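Can a Robot Do the Dishes Yet?

Small kitchens, big questions, and a spatula that still wins some rounds

I have wanted a robot to clean up after dinner since I was seven, and I have been told it was five years away for as long as I have been asking. So when Ayane Shibata invited me to spend a day at Udedo, a small lab on the upper floor of an old print shop in Hutcombe, I packed a notebook and got there before the coffee was made.

Shibata's team works on chores. Her people want arms that can clear a counter, put a plate where plates go and move a pot off a burner without dumping the soup. They do most of it at toy scale, on a play kitchen, and I loved it on sight. Toy pots are cheap. They bounce. You can knock one off the counter 200 times in an afternoon and still have a pot.

"People see the toys and think it's a game," Shibata told me. "Then they try to write down how you pick up a spatula that's lying flat. Go on, try it! You slide it, you tip it, you use your thumbnail. The arm has no thumbnail."

She has a point. A spatula flat on a counter gives two stiff fingers almost nothing to grab. A plate is the same problem but round. The pot ought to be the friendly one, with its rim and its little handle, but it has food in it, so now the arm has to care about tilt as well.

The software is called Mussa, and it learns from people. Someone steers the arm through a job over and over, and Mussa looks for what the good tries have in common. Pot to plate, plate to burner, spatula to pan, and back again. The week I visited, the job was the pot.
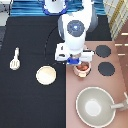
What the numbers say

In June the lab ran its longest test so far, 208 pot moves with a person standing by and keeping their hands in their pockets. Mussa finished 189 of them with the filling still inside. I think that's terrific! I also did the math on my own stove, and I would not accept 19 spilled dinners, even spread over most of a year.

The misses are the fun part, if you have the patience. Some came from the handle pointing a way the arm hadn't met before. Several came late in the day, when the sun moved across the bench and the shadows changed shape. One run went wrong when the arm set the pot down perfectly, let go, and then clipped the rim on its way back up. I have done exactly that with a full mug.

The spatula is further behind. Shibata wouldn't give me a score for it, though she did let me watch nine tries in a row. The best of them was lovely: a nudge to the counter's edge, a pause, a clean pinch on the handle. The worst pushed it onto the floor.

Out of the toy kitchen

Over in Skernberg, a packing shop has been trying an earlier version of Mussa on a bench where trays get sorted before shipping. Shop floors are easier in some ways. The light stays put, the trays are all one size, and no kid has left a sock in the work area. The arm there runs the late shift with one person checking on it, and the crew has mostly stopped turning around when it moves.

A home is the harder place by a mile. Every kitchen has its own pans, its own drawers that stick, its own cat. Shibata thinks a machine that clears one particular counter, in one particular house, could happen fairly soon. One that walks into any kitchen and gets to work is a much longer wait, and she wouldn't put a year on it no matter how many ways I asked.

Before I left she let me take the controls. I got the pot up, held it level, felt very proud of myself, and set it down half on the burner and half off. Mussa's next try was straighter than mine.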